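**Ticket:** Catalog import stops partway, no error shown
**Product:** Dirkivero 2, self-hosted
**Opened by:** Rurnau Toy Library
**Status:** Solved, one small question still open at the bottom
**Tags:** import, CSV, quotes, leading zeros, label printing

### What we're trying to do

Move our whole toy catalog out of the old Santoso database and into Dirkivero. We're a lending library for toys, games and puzzles, so it's basically the same job a book library has, except that our items have parts. The old program has been wonderful to us, but it only runs on one elderly desktop, and I am so ready to be able to look up a marble run from my phone.

The Santoso export gives me one CSV file with 1,744 records. Dirkivero takes it, shows the progress bar, says "Import complete" in a cheerful green box, and leaves me with 713 items in the catalog. No warning and nothing in the rejected rows list.

I do want to say up front that the items that made it across look fantastic. Age ranges landed in the right field, the categories nest properly, and searching is so quick I kept typing in silly things just to watch it work. So please read this as a ticket from a fan!

### Setup

- Dirkivero 2, default settings, running on a small office machine
- Export from Santoso using "All items, with notes"
- File encoding UTF-8, commas between fields
- Columns: item number, title, category, age from, age to, parts, condition, shelf, notes
- Redholm label printer and Redholm handheld scanner, both on USB

### Log

**First try, morning.** Ran the import as described above. 713 items. I assumed I'd picked the wrong export, went back to the desktop, made a new one, and checked the total in Santoso before copying it over. Still 1,744 there. Imported again into an empty catalog and got 713 again. I was pleased about that, in a strange way, because a problem that repeats is one you can get your hands on.

**Second try.** The help page mentions that the importer works through large files in batches of 700. 713 is so close to 700 that I was sure I had it. I set the batch size down to its lowest option and ran it again. 713. Then up to the highest. 713. The batch size has nothing to do with it, and I lost most of an hour to those two numbers looking alike. If you're reading this with a similar problem and your total is close to your batch size, try something else first.

**Third try.** Turned off the virus scanner, gave the program more memory, restarted everything. Same result. I didn't really believe in any of these, but they're on the checklist and I know I'd be asked.

**Fourth try, after lunch.** Much better idea: look at the last item that got in and then look at what comes after it in the file. The last one in the catalog was a wooden railway bridge. I opened the CSV in a plain text editor (not a spreadsheet, more about that below) and found the bridge, and the record right behind it was a puppet theater with this in the notes column:

`"Little Curtain set, missing one clip`

There's a quotation mark at the start and none at the end. Somebody began typing the name of the set in quotes years ago and never closed them. Santoso never cared, because inside Santoso a note is just a note. But in a CSV file, a quotation mark at the start of a field means "everything from here to the next quotation mark is one piece of text, commas and line breaks included." So the importer reached the puppet theater, opened the quote, and kept reading. It read right through the balance bikes and the board games and the dress-up box, all the way to the end of the file, as one gigantic note.

I laughed out loud when I saw it. More than half our collection had become a comment about a missing clip.

**Fifth try.** Deleted the stray mark by hand, saved, imported. This time it got a lot further before stopping at another one, a floor puzzle with its size in inches. The person who wrote that note liked to put the inch mark first, before the number. Fixed that too.

**Sixth try.** Wised up and stopped doing them one at a time. In the text editor I searched for a comma followed directly by a quotation mark, with regular expressions turned on, and listed every line where the count of quotation marks was odd. That gave a short list. I fixed the lot, ran the import, and all 1,744 came in. Green box, correct total. I made tea and went back to scroll through them for the pleasure of it.

### Second problem: item numbers wouldn't scan

With everything in, I took the scanner over to the puzzle shelf to try a few. Some scanned perfectly. Others gave "Item not found," even though I could see the item on the screen by its title.

The ones that failed all had labels beginning with a zero. In the catalog the zero was gone.

I knew I hadn't touched the numbers, so I blamed the scanner for a while. The Redholm scanner has a settings sheet with little barcodes you scan to switch features on and off, and one of them is "Send leading zeros." It was already on. I scanned into an empty text file to make sure, and the zero came through every time. The scanner is doing its job beautifully.

The culprit was me. Between the fifth and sixth try I'd opened the file in a spreadsheet to take a quick look at the shelf column, and then I saved it. Spreadsheets see a column of digits, decide they're numbers, and tidy the zeros away. I hadn't noticed at all.

What fixed it:

1. Made a clean export from Santoso.
2. Repaired the quotation marks again in the plain text editor, using the list I'd kept.
3. On the import screen, set the item number column to "Text." It had been on "Detect automatically."
4. Emptied the catalog and imported from scratch.

Step 3 may not be strictly needed if the file is clean, but I've set it and I'm leaving it set. After that I scanned along three whole shelves with no misses. It's a lovely little beep, too.

If you do need to see your file in a spreadsheet, bring it in through the spreadsheet's own import menu and mark the number column as text there. Or work on a copy and never save over the original. I now keep the original in a folder called DO NOT OPEN, which I have so far obeyed.

### Third problem: the labels printed too far down

A small one, and I'm putting it in for anyone with the same printer. Labels came out of the Redholm with the barcode sliding off the bottom, a bit further with each label. The page size in Dirkivero was right. The page size in the printer driver was right as well. The gap setting, meaning the space between one label and the next on the roll, was left over from a different roll. I held down the feed button until it ran its own calibration, it spat out a few blanks, and every label since has been dead center.

### Reply to support's questions

Thank you for getting back to me so fast! Taking these in order:

*Could you send the original file?* Yes, attached to the ticket. I cleared out the borrower notes first, so it has only the items.

*Did the import log show anything about a long field?* It did, when I knew where to look. On the detailed log (the arrow next to the green box) there's a line saying a notes field was shortened to the maximum length. I'd missed it because it's filed under "Info." I would love to see that one moved up to "Warning." A note that's thousands of lines long is almost never what someone meant to write.

*Was the puppet theater itself in the catalog after the first import?* No. It was held back as a draft item, which is why it wasn't in the 713 and wasn't in the rejected list either. I found it sitting in Drafts with its enormous note. That part of the program works very sensibly; I just didn't know Drafts existed.

### Suggestions, offered with affection

- Show the number of lines in the file next to the number of items imported. Seeing both in the green box would have told me right away.
- Mention Drafts on the "Import complete" screen whenever something has gone into it.
- Set any column called "item number" to text by default.
- Add a line to the help page about spreadsheets and leading zeros. I'd be glad to write it!

### Still open

The parts field. In Santoso it was one free text box, and people wrote in it whatever they liked: colors, shapes, "all present," "see lid." Dirkivero has a proper parts list where every piece gets its own line and can be ticked off when the toy comes back, and I think it's the best thing in the whole program. At the moment all our old text has landed in the first line of that list as one long part.

Is there a way to split it at the commas after import, or should I do that in the file beforehand? I can manage it by hand for the simple sets, where a part is just a color and the word "block." The construction kits are another matter, and I'd rather not type those twice.

The other thing I'd like to know is whether a bag can have its own label separate from the toy's. Plenty of our small pieces live in clear bags, and it would be great to scan the bag and see only what belongs inside it.
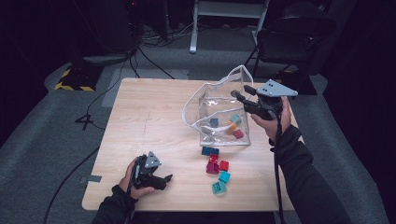

I did find a "container" field under the advanced options, and it accepts a barcode, but I haven't worked out whether it links to the parts list or only prints on the label. Happy to test either way on our catalog, since I now have a very clean file to start over from.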